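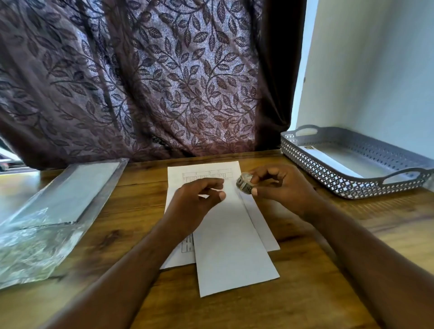
Decorative tape and paper sheets on a wooden worktop.

Jostcombe, July

Werninora extends paper packing service to small orders

Werninora, the Jostcombe packing and stationery supply firm, has opened its hand-finished paper packing service to orders of four parcels and above. The service was previously limited to trade accounts with a monthly minimum. It covers flat goods up to A3, including prints, cards, certificates, mounted samples and bound documents.

Items are wrapped by hand at the packing tables in the Stavum building. Each order is checked against its printed sheet, wrapped in plain white paper and closed with patterned paper tape. Customers may choose from the standard range of tapes or supply their own rolls, provided the width is between 10 and 25 millimetres. Wider tape lifts at the folds and is not accepted.

The wrapping method was revised during a trial carried out between February and May. A total of 3086 parcels were packed in that period for 73 customers. The main change concerns the fold. The paper is now turned over the long side first, with the short flaps closed last and taped across the join. In the earlier method the short flaps were closed first, and the tape ran along the full length of the parcel. The revised fold uses less tape per parcel and allows the recipient to open one end without tearing the sheet.

Of the parcels sent out in the trial, 142 were returned to Stavum by arrangement so that the condition of the corners and tape could be inspected. Most corner wear was found on parcels containing board without a backing sheet. A backing sheet is now included as standard with any mounted item.

"Small customers were asking for the same finish as the trade accounts, and the minimum order was the only thing preventing it," said Aliki Zacharopoulos, packing manager at Werninora. "The tables are set up in the same way for four parcels as for four hundred. We have changed the booking procedure and left the work as it was."

Goods should be delivered to Stavum flat and unfolded, with a printed order sheet giving the quantity, finished size and tape reference for each item. Handwritten sheets are accepted for single-size orders only. Outer mailing boxes are not included in the packing price and may be ordered separately. Orders received complete before 11 am are normally ready for collection on the following working day.

The paper used is uncoated and can be recycled with household paper once the tape has been removed. Sample wraps in each standard tape pattern are available on request from the trade counter.

The service is listed in the current Werninora price sheet under Kanagaratnam, the name of the firm's flat goods range. Existing trade accounts are unaffected, and their prices remain fixed until the end of December.

Notes to editors

Werninora supplies packing materials, labels and office stationery to businesses in and near Jostcombe. Packing work is carried out on site at Stavum.

Press enquiries: Aliki Zacharopoulos, Werninora, Stavum, Jostcombe

Ends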